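Does varying the background really help a two-arm policy, or did I just get lucky?

Posted in Manipulation / Learning from demos

Lok-yiu Pan

Trying to reproduce the background result from the Dosaren report. Short version: same tasks, same number of demos, one set recorded against plain walls and one set with the wall covering swapped every session. They say the swapped set holds up much better in a new room. I ran it with 50 demos per set, bag handling with two arms, plus a put-things-in-the-basket task. Then 22 test runs for each policy against a wall neither one had seen.

Basket task, clear win for the swapped walls. Bag task, no real difference, maybe slightly worse. Which is not what the report says. Is 50 just too few? Or is the bag a bad choice for this? Using wrist cameras plus one fixed camera, stock training settings, nothing fancy. Happy to share configs.

Jolene Tomoana

Short answer, both. 50 is thin and the bag is a different animal.

Longer answer. We did nearly the same comparison last August, with more data (3126 demos over all tasks, recorded on the Algate cells). Rigid stuff moved a lot. Cloth and bags hardly moved at all until we split the results up by phase.

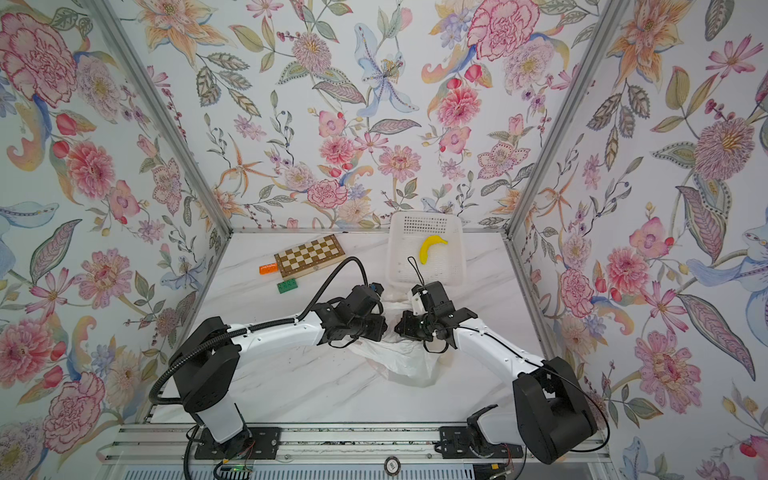
Split by phase is the part I'd push you on. A single success number hides where the run died. We scored reach, first grasp, second grasp and release separately, and the wall swap helped reach and first grasp on every task. It did very little after that. Look at a bag once both grippers have it, white plastic, half see-through, hanging down onto a white marble-look top. The big flowers on the wall aren't what makes that hard. The policy has to find the edge of somthing thin and pale against a pale table, and you can change the wallpaper all year without touching that problem. So if most of your bag failures are late ones, your result and the Dosaren one might not even disagree.

Things I'd try, in order:

Rescore the runs you already have, by phase. Costs you an afternoon.

Swap the tabletop as well as the walls. Even two or three surfaces. That was what finally moved our second grasp.

Keep the clutter on the table the same between the two sets, or shuffle it in both. If one set has more junk lying around you can't tell what did the work.

More test runs. 22 is not enough to call "slightly worse", that's one or two bags going wrong.

Also check the crop on your fixed camera. Tight crop throws out most of the wall and then the whole comparison is kind of moot. We lost a week to that.

vimard_user84

just use color jitter and random crops, same thing and way less work. never saw a need to mess with the actual room

Lok-yiu Pan

Thanks Jolene. Rescored on 2026-05-25, all the bag runs. Reach and first grasp are better with the swapped walls, second grasp is where both policies fall over. So pretty much what you said. Crop was fine, I checked.

@vimard_user84 tried jitter already, it's on in both sets. Doesnt do much for the new wall in my case.

Will record a batch with different table surfaces and post the numbers in here. Leaving this open till then.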